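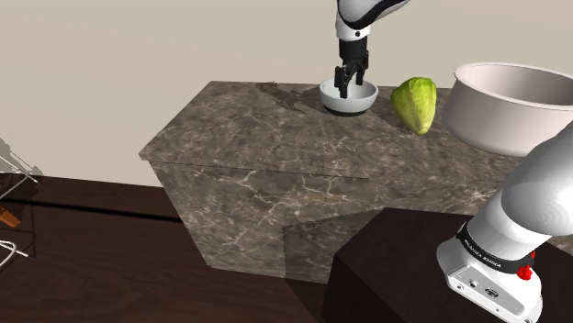 Fig. 1. Simulated prep bench, two-finger gripper at the small bowl.

Week 6 notes: When the arm joins the kitchen

Okay, last week was all theory, so this week we're in a kitchen. I'm using the Pongsiri case because most of you have worked in food at some point and you'll have opinions (please bring them!). Pongsiri does catered lunches, 96 staff across the sites, and they ran the whole thing in simulation before anybody bolted down a real arm. The sim was built by a small outfit called Skora.

Start with the tasks. When I ask a class what a kitchen hand does, I get "chops stuff, washes stuff". Then I send people off to shadow one and they come back with 30 or more separate jobs on the list, and half of those are tiny: moving a bowl closer, tipping something out, wiping the bench so the next person can use it. Picking up a bowl by its wall is the sort of thing you've done since you were three. For the people writing the arm's program it's a whole line item, with its own argument about where the fingers go.

So, term for your notes: residual work. It's whatever is left for people once the machine has its share. At Pongsiri the residual work included checking produce, restocking the bench and stepping in when the arm stopped. None of that was in anyone's job description in April, and the pay grade hadn't moved either. Keep that in mind for the tutorial.

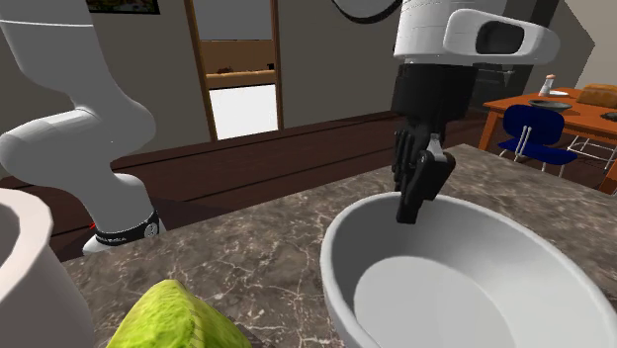

The other thing I want you to think about is who gets asked. Maricica Stoica ran the prep section for 20 years and she was brought into the sim sessions quite late, after the bench layout was settled. Her first comment was about reach. Where does a person stand when they need to get at the big bowl? She had a point, and the layout got redrawn, which cost them a fortnight. Compare that with the Jondia reading, where the floor staff were in the room from the start and the arguments were louder but earlier.

A quick word on hands versus grippers, as someone always emails me. A hand with several fingers can try more kinds of grasp, and there's more to program and more to maintain. Two fingers are simpler. From a labour point of view, ask which tasks move across to the machine with each choice, and whose shift they come out of.

For the tutorial:
Read the Jondia chapter, up to page 66.
Pick a job you've done and write down every task in one hour of it. Yes, every one.
Mark the ones you'd happily hand over and the ones you'd fight for.

We'll get to the Clustadent dental lab case next week if there's time, otherwise it goes in the reading pack.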